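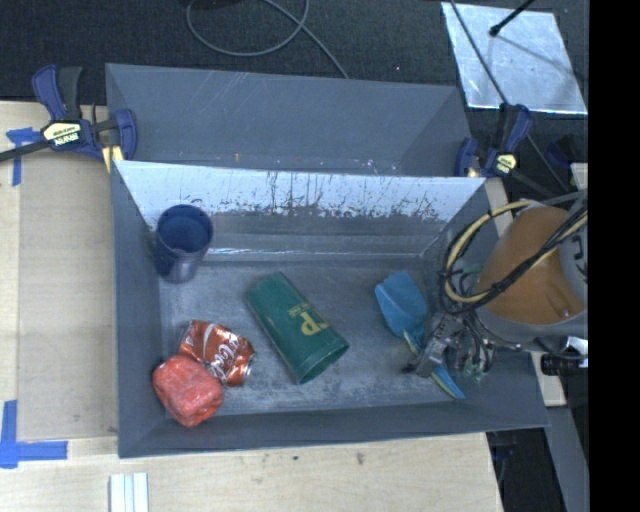
Can you foster if you live in a rented flat?
You can, as long as there's a spare bedroom for the child and your landlord is happy with it. Get the landlord's agreement in writing early, so it doesn't hold up your assessment.

That's the question I've been asked most since I started writing about our fostering journey, and it was our own first question too! We rent the top two floors of a tall thin house on Requena Road, and for ages we simply assumed that ruled us out. I'd filed fostering under "one day, when we own somewhere", along with getting a dog and having a proper shed.

What changed my mind was an information evening at the Lovska community hall. I went along on my own, fully expecting to sit at the back and slip away at the break, and I stayed until they were stacking the chairs. The talk was given by Wissam Twal, a foster carer with 4 children at home at the moment (two by birth and a pair of brothers he's caring for long term), and he was wonderful. Funny, very straight about the hard days, and completely open to daft questions. Somebody asked what you do on the first night and he said, "Beans on toast and leave the landing light on." I wrote that down.

So, where are we now? We're past the first checks and into the home study, and I'm loving it far more than I thought I would. Our social worker comes every couple of weeks and we talk and talk – about how we were brought up, how we argue, who we'd ring at two in the morning. My husband, who would normally rather clean the oven than discuss his feelings, now puts the biscuits out before she arrives!

The preparation course was the best bit so far. There was a whole session on keeping children in touch with their birth families, and it has properly shifted how I think. I'd pictured contact visits as something to get through. I came home wanting to be good at them.

The spare room is coming along too. I've held back from doing too much, since a child should get a say in their own walls, but there's a bed from Zallier (£160 in the sale, and it only took us one evening and one small row to put up), a soft lamp and a big empty noticeboard. My sister has passed on a Rusach chest of drawers that weighs as much as a car. Getting it up our stairs deserves a post of its own.

Our church has been lovely as well. The coffee morning raised £800 for the local carers' support group, and then a late envelope and a jar of coppers took it to £1,023. It's going towards a summer trip for fostering families, and I got to tell the group's organiser over the phone. She squealed. I squealed back.

Panel should be in the autumn if the references come through on time, so if you're one of our referees and you're reading this, please, please check your email. I'll write up the next home visit when we've had it, and I'm still collecting recommendations for bedtime books that work for a wide range of ages. Leave yours in the comments!

Posted 02/08/2025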